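**Kiltik to issue archival recordings by Reda Erraji**

The independent label Kiltik has confirmed that it will release *Skokance*, a double album of previously unissued recordings by the composer and oud player Reda Erraji. The set gathers 20 pieces recorded over two winters at Polat, the converted grain hall where Erraji kept a studio, and will be available on vinyl and as a digital download.

According to the label, the recordings were transferred from the original quarter-inch tape in February under Erraji's supervision. No overdubs have been added. Two pieces have been shortened at the composer's request, and the full-length versions will be included with the download.

The material differs considerably in character from Erraji's later ensemble work. Most of it is scored for solo oud and harmonium, with field recordings of the harbour heard at low volume beneath the instruments. The title piece, which occupies the whole of the third side, runs for 25 minutes and is built on a single descending phrase. An earlier version was performed once in concert, in a programme shared with the vocal group Cukitz, whose members also sing on the closing track.

"I had put these tapes out of my mind," Erraji said in a statement issued by the label. "Hearing them again, I recognized the room before I recognized the playing. I am grateful that they will be heard in the order in which they were made."

The vinyl edition is limited to 328 numbered copies, each with a printed essay by the composer and a reproduction of his handwritten score for the title piece. The catalogue number is KTK 3122. Orders will be accepted through the Kiltik website from July 14, 2026, and remaining copies will be offered to independent record stores once subscriber orders have been filled.
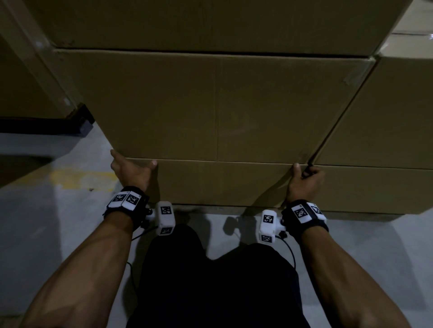

Will the album be issued on compact disc?

Kiltik has no plans for a compact disc edition. The download will be offered in lossless formats at the same resolution as the tape transfers, and purchasers of the vinyl will receive it at no extra charge.

The label has also confirmed that Erraji will give one performance to accompany the release, at Polat, with members of Cukitz joining him for the second half. The programme will include the title piece – in its original scoring for oud and harmonium – and a new work for voices. Ticket details will be published on the Kiltik website, and subscribers to the label's mailing list will be notified before general sale.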